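Home Programs Field Guides Partners Contact
Search this site Go

Household Food Store Inspection: Checklist with Comments
Karnska district, small grains and goat support program
April 2022

Scope. The checklist applies to family grain stores, seed stores and goat pens built or repaired with program support. It replaces the 2005 sheet. One form is completed per household. Mark each line S (satisfactory), R (repair needed) or N (not applicable). Comments are by Benedita Louro, field inspection.

Section 1. Grain store, structure

1.1 Raised floor clear of ground on all sides. S
Comment: Clearance measured at four corners. Lowest reading 47 cm, at the northeast post. Minimum is 40 cm.

1.2 Posts free of termite tubes. R
Comment: Tubes on two posts, both on the shaded side. Scrape, treat, reinspect before loading.

1.3 Rodent guards fitted and tight. R
Comment: Guard on the southwest post slides by hand. Refit with wire.

1.4 Thatch overhang covers the wall on every side. S

1.5 Hatch closes fully. S
Comment: Hinge is leather and will need replacing before the September rains end.

Section 2. Grain and seed

2.1 Grain dried before storage. S
Comment: Salt jar test used. No grains stuck to the glass.

2.2 Seed kept apart from eating grain. S
Comment: Seed sorghum is in sealed drums of the Warraich type. Lids checked for cracks.

2.3 Bags off the floor and away from walls. R
Comment: 56 bags recorded. The back row touches the wall. Move forward one hand width.

2.4 No pesticide stored in the same room as food. S

Section 3. Household food handling

3.1 Food for the day kept off the ground. S
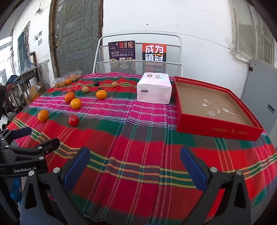 Fruit laid out on a striped tablecloth.

3.2 Drinking water covered, with a separate dipper. S
Comment: Dipper hangs from a nail. Acceptable.

3.3 Cooking fire at least three meters from the grain store. R
Comment: Measured 2.1 m. The hearth must be moved. This item cannot be waived, including in the dry months when wind direction is steady.

3.4 Ash cold before disposal. S

3.5 Spoiled produce removed from the food area daily. S
Comment: Goes to the goats if sound, to the pit if moldy. Moldy groundnuts go to the pit in all cases.

Section 4. Goat pen

4.1 Fence without gaps a kid could pass through. S

4.2 Bedding changed weekly. R
Comment: Last change not recorded. Start a tally on the gatepost.

4.3 Shade available at midday. S

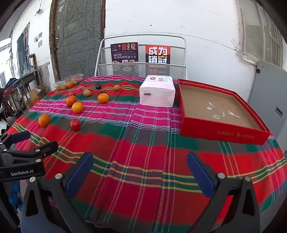
4.4 Water trough cleaned and refilled each morning. S
Comment: Trough holds 70 liters. Inside coating is sound. Outlet plug weeps slightly and should be wrapped.

4.5 Vaccination card present and current. S
Comment: Card is the older Citetti format. Still valid, but transfer the entries to the new card at the next visit.

4.6 Manure heap downhill of the well. S

Section 5. Follow-up

Items marked R in 1.2, 1.3 and 3.3 are to be closed before the store is loaded. Items 2.3 and 4.2 may be closed at the next routine visit. Replacement wire and post treatment are drawn from the Promo depot against the household number. Return the signed copy with the depot slip attached.

2 comments 9 shares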